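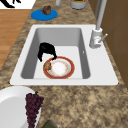
Medeiros dish room to get robot arms in February, staff to be retrained

Posted Dec 30, 2018

Dish room staff at the Medeiros catering kitchen in Cloken will start working next to two robot arms in February, the company told employees at a meeting before the holiday break. The arms will lift plates out of the pre-rinse sinks and pass them to the racks that feed the dishwashing machine. No jobs will be cut in the first year, according to the written notice handed out at the meeting.

Medeiros cooks and serves lunch for three office buildings and a training college on the east side of town. On a full day the dish room handles 700 dinner plates between the end of lunch and late afternoon, along with bowls, trays and serving pans. Plates come down on carts, get scraped, go into the sink to be sprayed and are then racked by hand.

Racking is the part the company wants to automate. It is also the part that causes the most complaints. Jean Niven has run the dish room for the past nine years and keeps the injury log.

"Wrists and shoulders, that's most of what's in there," Niven said. "You're bent over a deep sink, the plates are greasy, and you're reaching down for the next one all afternoon. I've moved people off the sinks and then had to move them back when somebody called in sick."

The robot system is called Skimgate. It is being set up for Medeiros by a small engineering group led by Veronika Szilágyi, and so far almost all of its work has been done on a computer. The group uses a simulator called Nanar, which draws a kitchen with a sink, a counter and food, and lets the engineers run the gripper through a task over and over before a real arm is bolted to anything.

Dish room workers got their first look at the simulator in the fall. A screen was put up in the break room and people were invited to watch, ask questions and later try the controls. The simulated kitchen is a home kitchen, with a granite counter and wooden cabinets, and that drew some remarks from people who work between steel tables all day.

Szilágyi said the choice was practical. The home kitchen was already built, and the group needed a basin, a faucet and a plate more than it needed the right walls. A model of the Medeiros dish room is being drawn now and should be ready before the arms are delivered.

Lucimara Honorato was one of the first to take a turn. She has worked the sinks on the lunch shift since the college contract began and said she expected the gripper to be faster.

"It goes over the plate and it sort of thinks," she said. "I would have had that plate racked already. But then it was my turn to move it and I was slower than it was."

Honorato ended up doing a good deal of the practice work. Over the past two months she and Sabina Bandara, from the same shift, have spent part of each afternoon steering the gripper by hand in the simulator so the engineers have examples to work from. Between them they have recorded 524 runs. The target set in the agreement was 500.

The two women were paid their normal hourly rate for this, plus a small skill supplement that both said they had to ask for. It was added after the second week and back-paid.

What they were asked to show was how a person deals with a plate that has not been scraped properly. The setups change from run to run. Some plates go into the basin with smears on them, some with a lump of food still sitting near the rim. Other food and dishes are left on the counter around the sink, and the gripper has to stay clear of them.

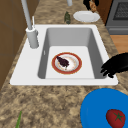
Bandara said the leftovers were where she and the engineers disagreed. The first plan was for the gripper to pick up every plate in the same way, whatever was on it. She told them that a plate with food stuck to it should be turned toward the spray before it goes anywhere, and that anything solid should come off first, or it ends up in the machine's filter.

"They had it going straight to the rack," Bandara said. "I said, who is cleaning the filter, then? It's us, at the end of the shift, with our hands in it."

The plan was changed. Under the current version, a plate with solid food on it is set aside for a person to scrape, and the arm moves on to the next one. Szilágyi said the arm may be able to do the scraping at some later stage, but that it is not part of what Medeiros is paying for.

The change also settled a question about staffing. Medeiros had first talked about one person per shift watching both arms. With the set-aside plates to deal with, the notice now says two people will be on the sinks at all times, one scraping and one loading carts and checking finished racks. They will swap places halfway through the shift.

At present the lunch shift has four people in the dish room. The other two positions will move to the serving line and to the cold prep room, where Medeiros has had openings since the summer. Pay grades stay the same. People who move will have first call on a dish room spot if one opens up.

Not everyone is satisfied with that. Iolanda Marinho represents the kitchen staff in talks with the company and said she had asked for the no-cuts promise to run for longer than a year.

"A year goes by quickly," Marinho said. "Some of these people came to the dish room so they wouldn't have to stand on the line and talk to customers. They like it back there. Now they're told it's the line or cold prep, and cold prep is cold."

Marinho also raised the matter of speed. The simulator runs are timed, and staff wanted to know whether the times would be used to judge them later. The company has agreed in writing that the recordings made by Honorato and Bandara will be used only to set up the arms, and that the racking rate of the arms will not be used as a standard for people working beside them. Copies of that page are posted by the time clock.

Safety was the other main subject at the meeting. Each arm will stand behind a waist-high guard on the far side of its sink, with a stop button at both ends. The arms will halt if anyone reaches across the guard. Niven asked for a third button near the cart lane, where workers often have both hands full, and was told it would be a bar that can be pressed with a hip or an elbow.

There are things that the simulator does not cover. Water is one of them. The runs are done without spray, steam or suds, and the gripper has yet to handle a slick plate. Szilágyi's group plans to spend the first weeks after delivery on that, working in the late afternoon after the lunch dishes are finished. Breakage will be tracked separately during this time and will not be charged to the dish room's budget.

Stacked plates are another. In the practice runs the plate lies by itself in the basin. At Medeiros the plates go into the sink in piles, and they stick together. Honorato said she brought this up on her first day at the controls and has brought it up several times since.

"I told them, come and stand here at one o'clock," she said. "They came. They wrote a lot down."

For now, the rule will be that plates go in front of the arm in a single layer, which means more trips from the carts. Niven expects that to slow things down at the start and has asked for an extra person for the first month. The company has not given an answer yet.

Training for the full lunch shift begins in January with two half-day sessions, held in the break room and paid as regular hours. Workers will learn to start and stop the arms, clear a dropped plate and fill out the fault sheet. Honorato and Bandara will help teach the sessions and will keep the supplement while they do so. The evening crew, which works mainly on pots and serving pans, is not affected by the change.

Medeiros will review the arrangement with staff in the summer. Questions before then go to Niven in the dish room office or to Marinho.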